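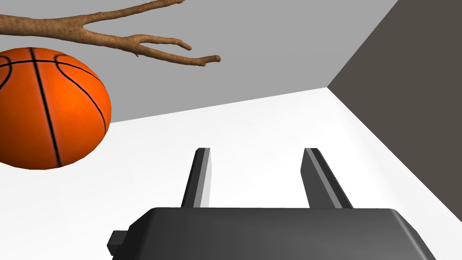 Basketball season sign-ups are open at Mulder Hall.

Junior basketball registration, July 2022

Registration for the summer term is open until the end of the month. The fee is $30 a player, or $15 for a second child from the same family, and covers court hire and insurance. Singlets are extra and can be ordered when you sign up.

Under 10s and under 12s will play at Mulder Hall as usual. Under 14s move to the Nutska Street courts, where parking is limited — please use the Dirkari Road entrance and keep the bus bay clear.

The new scoreboard has been paid for. The sausage sizzle and raffle brought in $2,423, and the $600 left over will go towards resealing the car park in December.

Coaches are still needed for both under 12 sides. Contact Floor Nijs at the hall office.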